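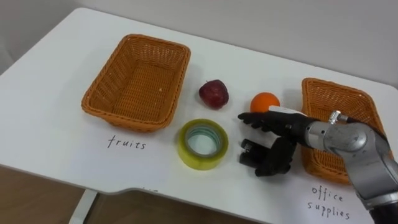
Hi, and thanks for clicking through to the page most people skip! I'm the one who answers the phone at Dirska, packs a fair share of the orders and writes these bits for the website, so if there's a typo you know who to email.

We're a fruit and veg box service working out of a shed in Trurnthorpe. I started it after years of buying for a supermarket, where I got very good at spreadsheets and never once got to eat a decent apricot. The first boxes went to 12 households, mostly my neighbours, who were very kind about the week I forgot the potatoes. These days we pack more than 700 boxes a fortnight, and the potatoes have their own line on the checklist.

## What goes in the box

Whatever's good. I know that sounds vague, but I ring our growers on Monday morning and the list gets written from there. We buy from 20 farms, nearly all of them within a couple of hours' drive, and a few have been with us from the start. In summer you'll be drowning in stone fruit and zucchini (sorry about the zucchini). Winter is citrus, apples, pumpkin and more silverbeet than anyone has asked for. You can swap up to three items a box, and you can ban one vegetable for life. Beetroot is winning that particular contest by a mile.

We don't fuss over looks. A carrot with two legs tastes the same, and the grower gets paid the same for it.

## The other names you might see

Your invoice will say Plallix, which was the name I registered before I'd said it out loud to anybody. It's still the company name on paper, so please don't ring your bank! Alva is our little pantry range – jams, pickled cucumbers, a tomato relish that sells out every December – made in small batches in the kitchen at the back of the shed.

## Coming to see us

The shed door is open Thursdays and Fridays from seven till two, and Saturdays until we run out. There's parking down the side, but watch the gutter, it's deeper than it looks. Bring your old boxes back and we'll use them again. Egg cartons too, if they're clean.

Our postal address is PO Box 2118, Trurnthorpe. Email is quicker, although I do love getting a letter, and one customer's recipe for quince paste is still stuck up above my desk.

Page last updated 2019-04-19. We're closed over the Easter long weekend and back packing on Tuesday.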